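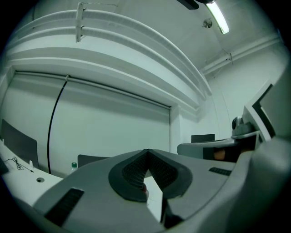

Most of what gets written about arms sales is about the big item, the launcher or the radar or the aircraft, and most of the money and nearly all of the arguments come later, in the spare parts. So this week is about upkeep. I'd like you to start by thinking small. Take a simple tool with replaceable pads: if you were buying something like that for a workshop, you'd ask the price of the whole thing, and then (I hope!) you'd ask who sells you new pads, and whether anybody else is allowed to make them. Now swap the gripper for an air defence radar and you have the whole of week eight.

Search this site
Go

WEEK 8: WHO OWNS THE SPARES?

A quick word on terms, as I got muddled emails last time. When I say "the sale" I mean the first contract, the one with the handshake and the flags. When I say "support" I mean everything that keeps the kit going afterwards: parts, repairs, software updates, training, and the people who fly in with a laptop when a screen goes blank. Governments announce the sale. Support tends to turn up years later in a budget table, and you need to get used to reading those tables even though they're dull.

Our running case is the Tila radar, sold by Brovus and based at Grurnik. You had the summary in your reading pack, so I'll only go over the bits we need.

The first contract covered 2 radars and 32 launch vehicles, with support for the opening years thrown in. I say "thrown in" – it was in the price, of course, and if you look at the annex you can see where it's hiding. After that the buyer had to sign a separate support deal, and by then there was only one firm it could sign with. The parts list in that second deal has 2253 lines. Please don't read them all. Do look at the column on the far right, which tells you which parts the buyer may repair at home and which must go back to the maker in a sealed box.

What I want you to notice is how that column was filled in. Plenty of the sealed-box parts are sensitive and I don't think anyone would quarrel with that. But there are cables in there, and a cooling fan. I once spent most of an August trying to find out why the fan was on the list and I still couldn't tell you. My guess is that somebody copied the column from an older contract and no one on the buyer's side had the time to object.

The Tsolakis problem

Tsolakis is the smaller firm that makes the power units. It has no contract with the buyer at all, only with Brovus. So when power units started failing at Grurnik, the buyer complained to Brovus, Brovus complained to Tsolakis, and the waiting time for a replacement went up to 18 months. The buyer offered to deal with Tsolakis directly and was told it needed permission from the government of the selling country, as a new party to the deal meant a new export licence.

I get asked every year whether this was done on purpose, to keep the buyer on a short lead. Well, maybe a bit. Some of you will have read the article in the pack that says all arms sales work like this, as a sort of leash. I think it's too tidy. The seller's own forces were short of the same power units, and they went to the front of the queue, as they always do. You can call that pressure if you like, but it looked to me a lot like an ordinary shortage with bad manners.

Then there's the other side, which students tend to skip. The buyer had been offered a repair workshop at Grurnik in the first round of talks and turned it down to save money. It's in the minutes. So be careful with the word "dependence" in your essays, and say who chose what, and when.

For the seminar

Bring the right-hand column with you, printed if you can, because the room has terrible wifi. Pick one part from the list that you think should be repairable at home and be ready to argue for it against somebody playing the licensing office. I'll play the licensing office if nobody else wants to, and I'm quite annoying at it.

If your surname is in the second half of the alphabet, look at the training clause as well. It's short – under a page – and it says the buyer's technicians may be taught to find a fault but not to fix it. I'd like to hear what you think that does to a repair unit over ten years or so.

Essay titles are on the course page. The one on upgrades is harder than it looks, and you'll need the week five notes on pricing to make any sense of it.

Notes last changed Sunday, June 5, 2022

Print this page
E-mail this page

Related notes
Week 5: What a price tag covers
Week 6: Export licences, the short version
Week 7: Offsets and local factories
Week 9: Upgrades, and who pays for them
Reading pack corrections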